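Lectura: 4 min
Noviembre de 2018 -- Por Kai-wen Wu

El precio de tenerlo todo en su sitio

Yuk-lan Fung lleva media vida entrando en casas ajenas para ordenarlas, y ha perdido la fe en buena parte de lo que se vende con esa promesa. Me recibe en la cocina de su piso, con el fregadero lleno y una pila de correo sin abrir sobre el microondas. No se disculpa por ninguna de las dos cosas.

"La gente espera que yo viva en un catálogo", dice. "Vivo en una casa donde se come."

Empezó en los años en que el oficio no tenía nombre. Una vecina se mudaba, otra heredaba los muebles de una tía, y a ella la llamaban porque tenía paciencia. Después llegaron los libros, los cursos y los certificados. En septiembre la invitaron a unas jornadas del sector en las que la inscripción costaba 2.000 euros, y volvió de allí con un cuaderno lleno de notas que ahora hojea con una ceja levantada.

"Mire, aquí apunté: 'el orden como camino de sanación'. Lo dijo un señor muy serio, Tsz-kin Mok, y aplaudieron. Yo me pregunté qué se sana exactamente doblando camisetas. Si una persona está triste y dobla camisetas, tiene camisetas dobladas y sigue triste."

Le digo que muchos lectores aseguran lo contrario, que vaciar un armario les cambió el ánimo. Se encoge de hombros.

"Les creo. El primer día. A mí también me cambia el ánimo cortarme el pelo. Lo que quiero saber es cómo está ese armario un año después, y eso no lo pregunta quien cobra por adelantado."

Durante un tiempo ella sí lo preguntó. Llamaba a antiguas clientas, sin método ni pretensión de estadística, y apuntaba lo que le contaban. La mayoría había vuelto a su desorden de siempre. Las que no, explica, vivían solas o habían dejado de comprar. Cuando se lo contó a Chin-lung Kuo, con quien compartía entonces encargos, él le recomendó no repetirlo en público. Siguen siendo amigos, aunque ya no trabajan juntos.

Su desconfianza se extiende a la tecnología. Hace dos años probó Wetix, una aplicación para hacer inventario de todo lo que hay en una vivienda. Había que fotografiar cada objeto y asignarle una categoría. Fung tardó 4 tardes en registrar un solo dormitorio.

"Al terminar tenía el mismo dormitorio y además una tarea pendiente, porque cada vez que entraba un par de calcetines había que darlo de alta. ¿Quién vive así? Me contestaron que el problema era mi constancia. Siempre es la constancia del cliente, claro. El producto nunca tiene nada que ver."

Tampoco le convence la cifra que más circula en las charlas, la de los 2.000 objetos que supuestamente sobran en cualquier hogar. Ha pedido la fuente en tres ocasiones. En una le remitieron a otro conferenciante, en otra a un vídeo, y la tercera consulta sigue sin respuesta. "A lo mejor es verdad", concede. "Pero también habrá casas donde no sobra nada, y a esas nadie las invita a un congreso."

Donde se pone más seria es al hablar de los recipientes. Sostiene que el negocio se ha desplazado hacia ellos: antes se cobraba por tirar y ahora se cobra por guardar. Ha visto trasteros alquilados para almacenar cajas vacías, compradas en algún arrebato de enero.
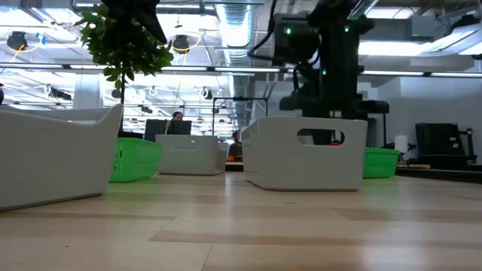
"Una caja es una decisión aplazada", continúa. "Y ojo, que yo las uso. Lo que me molesta es el orden en que se hacen las cosas. Primero compran el recipiente y luego buscan qué meterle. Chia-jung Lam, una clienta a la que tengo mucho cariño, compró 20 de golpe antes de llamarme. Devolvimos casi todas."

¿Y qué recomienda ella, entonces? Se resiste a contestar. Dice que no quiere acabar con un método, que los métodos llevan nombre y terminan en una taza. Al final admite un par de costumbres: no comprar nada para ordenar hasta haber vaciado el mueble en cuestión, y dejar un cajón, uno, sin ninguna norma.

"El cajón de las pilas, las gomas y la llave que no se sabe de qué es. Hay compañeros que lo consideran un fracaso. Yo lo abro todas las semanas y encuentro lo que busco -- no siempre a la primera."

Le planteo que su escepticismo también puede ser una forma de venderse. Se ríe y tarda en responder. "Puede. Pero cobro por horas y suelo recomendar que no me vuelvan a llamar. Como plan comercial es flojo."

Antes de irme le pregunto por el correo del microondas. Son facturas, me dice, y casi todas están pagadas.

Artículos relacionados
Alquilar un trastero: lo que conviene leer antes de firmar
La mudanza en pareja y la discusión de los libros
Por qué guardamos los cables
Vender ropa usada: cuentas que no siempre salen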